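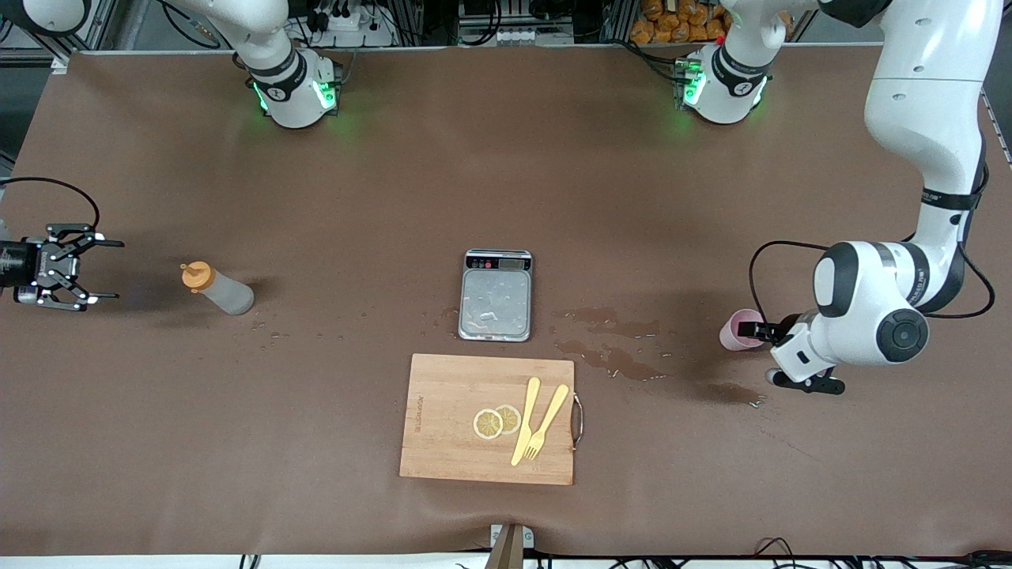 Lemon slices on a cutting board, next to the kitchen scale.

Betwood is two hours inland from Carley, and the last 17 kilometres are gravel. We went up in November for the open day at Oshima Grove, a citrus farm that opens its packing shed to visitors once a year. Entry was $20 a car, paid in cash at the gate.

Yasuo Sasaki runs the place and led the morning walk himself. He grows lemons, yuzu and a few rows of mandarins, 241 trees in the top block and more down by the creek. The top block gets the frost, so the yuzu went there. He talked a lot about rootstock and a bit about the price of diesel.

The shed was the best part. Fruit comes in by the crate, goes through a brush washer and is graded by size on an old Ceneo line bought second-hand. Anything marked goes to juice or marmalade. We asked about wax and were told they don't use it, so the lemons want eating within a few weeks – longer if you keep them in the fridge.

Lunch was sausages or a vegetable curry, and the queue was slow. Parking is in the bottom paddock, which was soft after the rain, so wear boots. There are 2 toilets, both near the shed. Dogs have to stay in the car.

We came home with a bag of lemons and three jars of marmalade. The shop shuts at 3 pm.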